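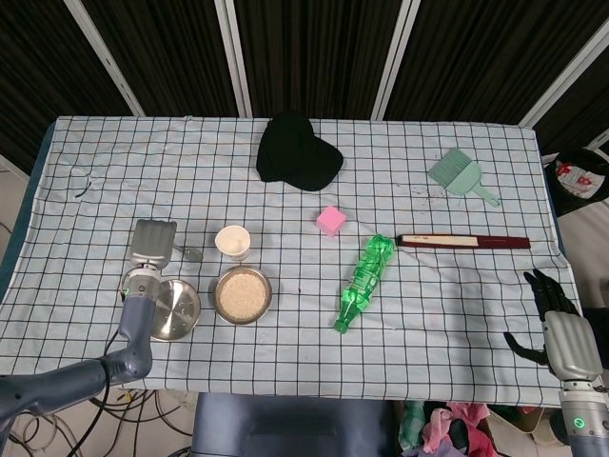 Truvside Two-Arm Bench Kit

Kit no. 619. Build it at home or in a shared shop. Two arms, two hands, all the brackets, the harness, the control box. You supply the table and a PC.

Back in stock as of 23 May 2019. Small batch, 18 kits, then we wait on castings again.

What it's for: tabletop work. Picking up, putting down, lids, cups, bottles, brushes, that kind of stuff. Not for lifting engines, please stop asking.

In the box
Left arm and right arm, segmented, elbow and wrist joints pre-greased
2 five-finger hands, wired
Wrist status lights, green = powered and talking to the box
Control box and power supply
Cable set, black, long. Longer than you need. Route it down off the table, not across it
Bolt bag, hex keys, printed manual (Ginevra Grasso rewrote chapter 4, much better now)

Not in the box
Table
PC
Objects to grab. Use what's in the kitchen. A steel bowl of rice and a paper cup will keep you busy for a week

Build time
One weekend if you've done a printer or a CNC before. Two if not. The shoulder plates are the slow part, torque them in the order in the manual or the arm sits crooked and you get to do it agian.

Setup notes
Put a cloth on the table. Printed squares are handy for eyeballing where stuff ended up between runs. Clip it at the corners.
Shiny lids are hard. Start with the cup, then a brush or a cap, then lids.
Spoons are harder than lids. Slow the fingers down, setting is in the hand menu.
Run the left arm alone first. Then the right. Then both.
Keep the stop button where you can reach it sitting down.

Changes from the January batch
New elbow covers. Stiffer wrist clamp. Connector on the left harness no longer works loose (sorry to everyone in Unton who got the first ones, replacement harness is free, just write). Fingertip pads now sold in packs of 100.

Works with
Wojcik shoulder stands, both heights. Temlow rail mounts with the adapter plate, sold seperately.

Shipping
Two cartons. Heavy one is the arms. Check both before you sign. No weekend delivery.

Spares and returns
Fingers, cables, clamps all sold singly. Unbuilt kits can come back within 18 days. Built ones, talk to us first.

Questions to Tullio Galli at the shop desk, put the kit number in the subject line. Replies mostly same day, slower when we're packing.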